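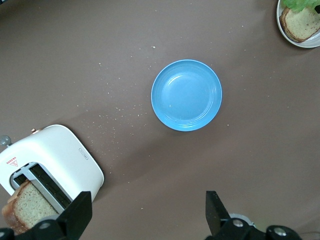

Small Cell Builders Forum > Purchasing and Planning > Arms and Grippers

Budget check: second arm for a tabletop food handling cell

platenwell
Original poster

I have to turn in an equipment request by the end of November and would like a sanity check before it goes up the chain. The work is sandwich assembly at bench scale: bread out of a two-slot toaster, onto a plate, lettuce, then the next slice. One arm now, parallel gripper with plain black fingers, small camera at the wrist. The proposal is to add a second arm of the same class and split the job, so that one does bread and the other does everything that isn't bread.

Current line items:

Second arm, controller and cable set
Gripper, same model as the first
Wrist camera and mount
Spare finger sets, 2
Bench extension and mounting plate
Consumables for one year (bread, lettuce, toasters, plates)
Contingency

The arm is 70 percent of the total. My manager has already asked whether contingency can go to zero. I need to know what I've left out and what can be cut without regretting it by spring.

torque_ledger
Reply

Left out: guarding or a risk assessment covering two arms in a shared workspace. If the first arm was signed off alone, that paperwork does not carry over. Left out: commissioning time. It's labor, but it lands on somebody's budget and it's usually larger than people write down.

I would also ask why a second arm at all. What is the first one's utilization?

platenwell
Original poster

Over a logged shift the arm was in motion 19 percent of the time. Most of the rest is waiting on the toaster or on a person resetting the bench.

torque_ledger
Reply

Then you don't have a case for a second arm. You have a case for a second toaster and a faster reset. An arm that sits idle four-fifths of the shift will be joined by another arm that sits idle for longer.

kerf_and_shim
Reply

Agree on utilization, disagree on the conclusion. It depends on whether the request is for throughput or for two-handed work. Pulling a slice out of a slot with one gripper while nothing holds the toaster is a different task from doing it with the body held down. If the toaster shifts when the slice binds on the guides, every position you taught is off. A second arm fixes that. So does a bracket, for a good deal less.

platenwell, which is it?

platenwell
Original poster

Throughput on the form, two-handed work in my head. I should probably make those match.

The toaster does shift. We re-locate it with the wrist camera at the start of each cycle, which costs time but has been reliable on this bench. It's a glossy white body on a matte brown top, so the outline is easy. Slots are the harder part, because the liners are shiny metal.

brerasik_user
Reply

We run two Brerasik arms on a similar bench in Pratdale. Notes from the purchasing side:

1. Buy the second gripper in the same order as the arm. Ours came four months apart and the firmware didn't match. Reconciling it took a week.

2. Quote the calibration fixture. It was listed as optional and it's only optional if you own one.

3. Fingers. Two spare sets is low. Tapered fingers are good for getting into tight places and bad for toast, since the contact area is small and the slice breaks at the pinch. We went to wider pads for bread and kept the narrow ones for everything else. Budget for both shapes plus a quick-change, or accept someone with a hex key between jobs.

4. Crumbs. Put a line in for cleaning. A few cycles will put a spray of them across the bench between the toaster and the plate. They get into gripper slides if there's any open travel. We replaced one gripper in the first year and the supplier's view was that it had been used in an environment it wasn't rated for. They were correct.

kerf_and_shim
Reply

Number four should be a real line with a part number. Bellows or a sleeve for the gripper, food-contact material if anyone will eat the output, plus a small vacuum on a solenoid. It's cheap next to one gripper.

Is anyone eating the output?

platenwell
Original poster

No. Test bench only. If that changed, the whole list would change with it, starting with the fingers and the grease.

slotwise
Reply

Chiming in for the contingency question. Do not let it go to zero. The usual trick is that contingency gets cut in the first review and then reappears as "change order" in the second quarter, with worse pricing and more signatures. Rename it if the word bothers people. We list specific risks with an amount against each: refurbished controller, second camera, extra mounting plate. A reviewer finds it harder to strike a named item.

Also, consumables. Has anybody here planned toasters properly? Consumer appliances are built for a household's worth of cycles. We burned through ours faster than the budget assumed, and the replacement had a different slot spacing and a different lever height, so the taught positions had to be redone. Buy several of the same model up front and put them on a shelf.

torque_ledger
Reply

Shelf stock ties up money on the chance that the model is discontinued. Standardize the fixture instead. If the toaster sits in a nest that references off the slots, a new model means a new nest and one offset.

slotwise
Reply

A new nest is a design, a print or a machining order, a check, and someone's afternoon. Three spare toasters cost less than the afternoon. I've done it both ways.

torque_ledger
Reply

At your volume, maybe. At one bench I'd still do the nest, because it also stops the shifting that platenwell described. The spare toasters don't.

kerf_and_shim
Reply

Do both. Neither is a large number compared with the arm.

dramik_reseller_side
Reply

Disclosure: I quote Dramik systems for a living, so weigh this accordingly. What I see go wrong in two-arm requests is the bench. People price the arm and then bolt it to whatever table is there. Two arms accelerating on one top will move the plate as well as each other's reference. Ask for a stiffness figure on the extension or have both arms mounted to a common plate that goes to the frame and not to the tabletop.

On the camera: if you add a second wrist unit, check the bandwidth on your existing switch before ordering. It's a small item but it has a long lead time when it's forgotten.

brerasik_user
Reply

Seconding the common plate. We didn't, then we did.

I'd push back on one thing, though. The usual reseller quote includes a full support contract on both arms. For a test bench I would take it on the first year only and self-insure after. Our arms were at 92 percent availability in year one, and nearly all the downtime was the gripper and our own scripts. Support covered neither.

dramik_reseller_side
Reply

Fair for a bench with in-house people. Bad advice for a site without them. Read the exclusions on end effectors before signing either way.

platenwell
Original poster

Revised list after all of this:

Phase one, this request:
Toaster nest, plus three spare toasters of the current model
Wide finger pads and quick-change for the existing gripper
Gripper sleeve and bench vacuum
Spare narrow fingers, four sets
Calibration fixture
Risk assessment, written for two arms even though there is one
Common mounting plate sized for two

Phase two, conditional:
Second arm, gripper and camera in a single order
Switch upgrade
Support, first year only

The condition for phase two is utilization on the first arm above a threshold, or a written list of tasks that need two hands. I haven't picked the threshold.

torque_ledger
Reply

Better. Pick the threshold before you submit, or phase two gets decided by whoever is in the room. I'd want to see the logged figure at least triple before spending arm money on throughput grounds.

slotwise
Reply

I'd argue the opposite risk. If you split it, phase two may never be funded, and you'll have a very nice plate with one arm on it. Where I work, money not asked for this cycle is gone. Consider submitting the full amount with phase two marked as a gated release.

kerf_and_shim
Reply

Depends on the finance people. Ask them which form they prefer before you format anything. Some systems cannot represent a gated release and will simply book it all as spent.

platenwell
Original poster

Ours can do gated, I checked this afternoon. Going with that. Threshold is set at three times the current figure, measured over a month, with the two-handed task list as the alternate route.

One open item. The Szczepańska pads were suggested to me offline for soft bread. Has anyone used them on toast, and do they hold up against a crust edge? I can't find anything on wear.

brerasik_user
Reply

Used on untoasted bread only, and they were fine. On a toasted crust I'd expect the surface to abrade, but that's a guess. Order one pair and run it before you commit to a full set. Put the one pair on phase one so it doesn't need its own approval.

platenwell
Original poster

One pair added to phase one. I'll post the wear after the first month of cycles.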